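23 October 2024
Two-arm table cell, left arm wrist and gripper

Started with the left arm this morning. Mareike Hagedorn left a note on the log from the evening shift: gripper closing short on thin things, wrist view jumping when the arm turns past the middle of the table. Two separate faults, as far as I can tell now, but I spent the first hour treating them as one.

Wrist view first. Wiggled the camera cable by hand with the stream up and could get the picture to drop every time I pushed the cable toward the back of the wrist. The plug itself is fine. The strain was coming from the loop, which somebody had pulled tight and tied down at the second joint, so every big wrist turn tugged on the connector. Cut the tie, gave the loop more slack, and tied it again further down. Ran the wrist end to end by hand with the motors off, then under power at low speed. No dropouts. Ran it at normal speed for the length of a coffee. Still none.

The bracket screws were also loose, both on the same side. Took them out, cleaned the threads, put them back with a drop of the blue stuff. Don't use the red, we had to drill one out last time.

After that the hand-eye numbers were no good any more, obviously. Redid the calibration with the printed board from the Paltden kit. First pass was bad and I threw it out (board was not lying flat, one corner had curled). Taped it down and went again. Second pass is saved under today's date in the Clorkora folder. The old file is still there with "old" on the end of the name. Please leave it until Friday in case I have to go back.

Gripper next. Took the fingers off the left one and found grit in the slide, on the side you can't see without taking the cover off. Wiped it out, a little dry lube, fingers back on. Zeroed it closed with nothing between the fingers. Encoder read 2,203 at full close, and that goes in the config as the new closed value. It was set to something else by hand before and there is no note of who did it or when. If you change that number, write it here.

Opened and closed it 500 times from the script while I ate lunch. Same closed value at the end. Motor case was warm but I could keep my hand on it.

Right arm: did not touch the mechanics. Checked the cables under the housing where they go down past the table edge. They hang lower than I like -- a chair could catch them. Needs a clip on the underside of the table. We have none of the wide ones left, I put 6 on the Altero order.

Both arms back on after lunch, homed without complaint. Checked the left wrist camera against the table targets, good in the middle and a bit off toward the far left corner. Good enough for what we do, since all the work is on the yellow board anyway.

Then the cake setup, same as on the Ivanyshyn runs, to see both arms in close over the board at low speed. Candles lit. Stop button in my hand the whole time, cables kept well clear.

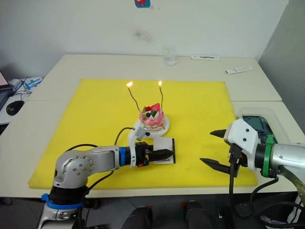

Left gripper over the card, right gripper open. Cake and lit candles between the arms.

Things I noticed while standing there:

The left approach height is set per task and not per cell, so anybody who copies an old task file gets the old height with it. I would like one value in the cell config that the tasks read from. Not today.

The two remotes and the bin are on the table again. They should live on the shelf. The bin is close enough to the right arm that I don't want it there when somebody runs a wide move.

Open items:

-- clip for the right arm cables, when the order comes
-- recheck the two bracket screws on the left wrist after a week
-- far left corner calibration, more poses on that side
-- Mareike: can you try the thin card pick on your shift and write down what closed value you see

Left arm is cleared for normal speed. Right arm stays at low speed until the cables are clipped up.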